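Chapter 7
Picking from a Bin

In this chapter you will learn to
– fix a bin so that its position can be trusted
– choose a starter set of objects
– plan a grasp near a wall
– keep a log that is useful a month later

Up to now the arm has handled one part at a time, set down on a bare table at a known spot. The wooden blocks from Chapter 6 were all the same size, and the Stiltance program could reach each of them with the same motion. A bin changes that. Objects lean on each other, roll into corners and end up where the hand has no room to open.

The build in this chapter was done in the Soriano workshop, a shared space with 30 members and one large arm. The work took most of January. Nothing in it depends on the size of the arm, and readers who built the small Stinar arm in Chapter 3 can follow every step with a smaller bin.

7.1 The bin and its contents

Choose a shallow bin with sloped sides. Clamp it to the table before you measure anything. If the bin shifts by even 2 millimeters after calibration, the stored wall positions are wrong and should be taken again. Tape on the tabletop is a cheap way to mark places you need to find again.

For contents, pick household things that differ in shape and surface. A brush has a long handle and a clear direction. A crumpled foil wrapper is shiny and has no fixed outline. Something soft and fluffy gives way when it is gripped.
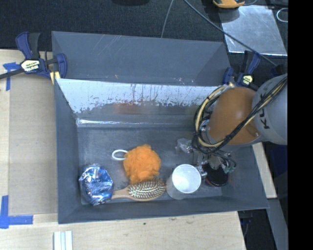 Figures 7.1 and 7.2. The arm at the bin, with a mixed set of objects on the bin floor.

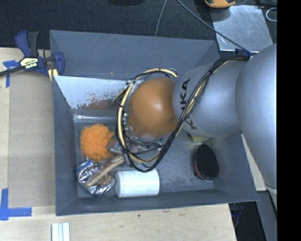
7.2 Planning a grasp near a wall

A grasp in the open part of the bin needs only a point and an angle. Near a wall it also needs clearance, meaning the space the hand takes up on its way down. Measure the hand at its widest, cables included. Ours came to 151 millimeters, and the planner rejects any approach that would bring that width into a wall.

The log for this chapter holds 560 attempts, stored in the Cellura format described in Appendix B. Almost 30 of them were stopped by hand and are marked as such – leave these in when you work the exercises.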